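Re: [양팔-제어] 플래너가 멀쩡한 경로를 자꾸 버립니다

답이 늦었습니다. 로그를 다 읽느라 그랬는데, 읽고 나니 절반은 같은 경고문이더군요.

> 작성일: 2019년 6월 18일
> Durholm 0.17로 올린 뒤부터 오른팔이 접시 쪽으로 내려가는 경로를
> 플래너가 거의 다 기각합니다. 어제 돌린 2,294개 후보 중에서 살아남은 게
> 52개입니다. 충돌 검사 여유값은 5월 설정 그대로이고, 오븐 모델도
> 손대지 않았습니다. 혹시 Foley 쪽 포인트클라우드 필터가 바뀐 건가요?
> 시뮬레이션에서는 아무 문제가 없습니다.

마지막 문장은 이 리스트의 공식 인사말로 지정해도 될 것 같습니다.

필터는 안 바뀌었습니다. 바뀐 건 오븐 문의 기본 상태입니다. 0.17부터 관절이 있는 물체는 상태값이 안 들어오면 "모름"으로 처리되고, "모름"이면 문이 쓸고 지나갈 수 있는 부피 전체를 장애물로 잡습니다. 문이 닫혔을 수도, 열렸을 수도, 그 중간일 수도 있으니 전부 막아 두자는 아주 신중한 철학입니다. 덕분에 매트 한쪽에 보이지 않는 부채꼴 콘크리트가 생겼습니다.

저희 작업대 배치도 그쪽과 비슷하니 참고하시라고 붙입니다.

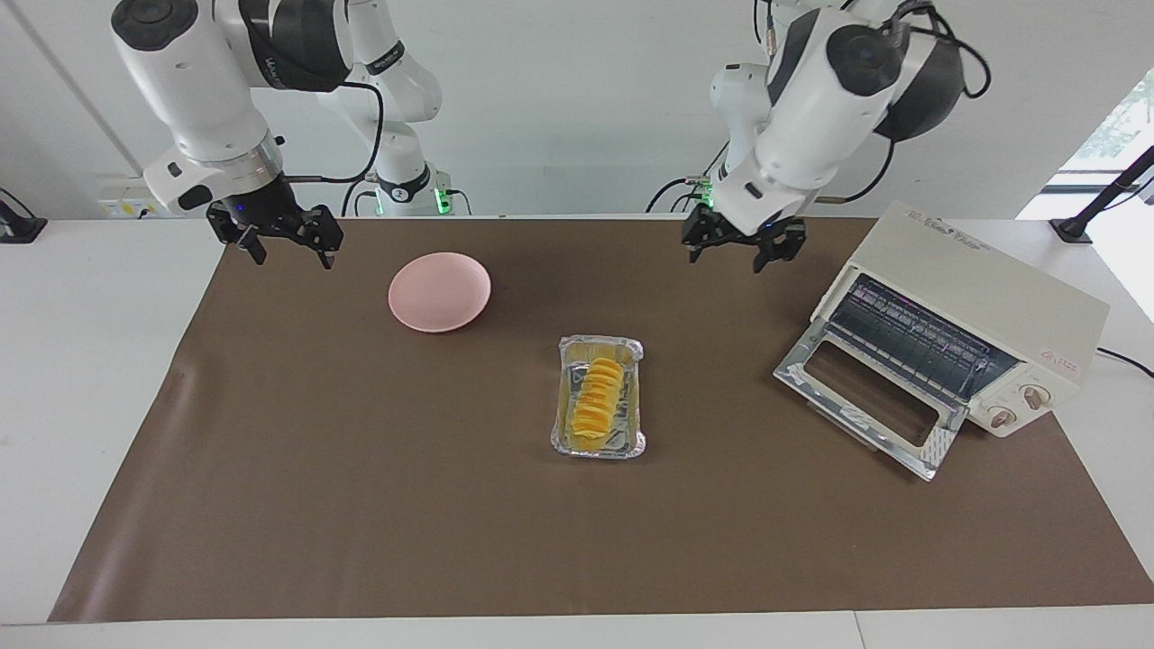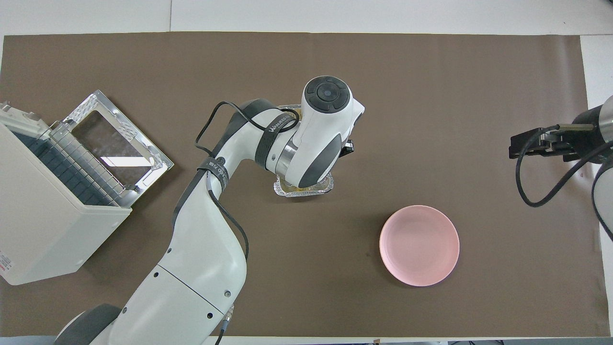 같은 작업대. 두 장 모두 오븐 문이 열려 있고 분홍색 접시는 비어 있음.

첫 번째 사진처럼 문이 매트 위로 펼쳐져 있으면 실제로 막히는 공간은 납작한 판 하나뿐입니다. 그런데 "모름" 상태의 장애물은 그 위로 호를 그리며 올라갑니다. 접시로 내려가는 경로가 조금만 돌아가도 거기에 걸립니다.

고치는 방법은 간단합니다. 씬 파일에서 oven_door에 state: open을 직접 써 주고, swept_fallback을 false로 두세요. 문을 여닫는 과제라면 이렇게 고정하면 안 되고, Vuretti의 상태 추정 노드를 물려서 값을 계속 넣어 주어야 합니다. 이 노드가 유리창을 구멍으로 보는 버그는 아직 살아 있습니다. 뎁스가 창을 통과해 매트에 찍히니 문 한가운데가 뚫린 것으로 나오고, 플래너는 기쁜 마음으로 그리퍼를 그리 통과시키려 합니다. 당분간은 문을 속이 찬 박스로 덮어쓰는 게 낫습니다.

두 번째 사진과 같은 시점의 카메라를 쓰신다면 하나 더 있습니다. 팔이 투명 용기를 가리는 동안에는 용기 포즈를 갱신하지 마세요. 저희는 이걸 켜 둔 채로 돌렸다가 용기 포즈가 손목 안으로 기어들어 갔고, 자기 충돌 경고가 379줄 나왔습니다. 앞에서 말한 같은 경고문이 바로 이것과 똑같이 생겼으니 그쪽도 켜져 있을 겁니다. 마스크 비율로 갱신을 끊는 패치는 Zadalell 브랜치에 올려 두었습니다. 커밋 메시지가 "임시"인데, 그 브랜치의 커밋은 원래 다 "임시"입니다.

문 상태만 먼저 바꾸고 같은 시드로 다시 돌려서 기각 사유별 집계를 보내 주세요. swept_volume 항목이 그대로면 캐시된 씬을 읽고 있는 것이니 캐시 폴더부터 지우시면 됩니다. 여유값은 그 전까지 건드리지 말아 주십시오. 지난번에 여유값을 0으로 두고 해결됐다고 하신 분 때문에 저희 쪽 손가락 패드 재고가 아직 모자랍니다.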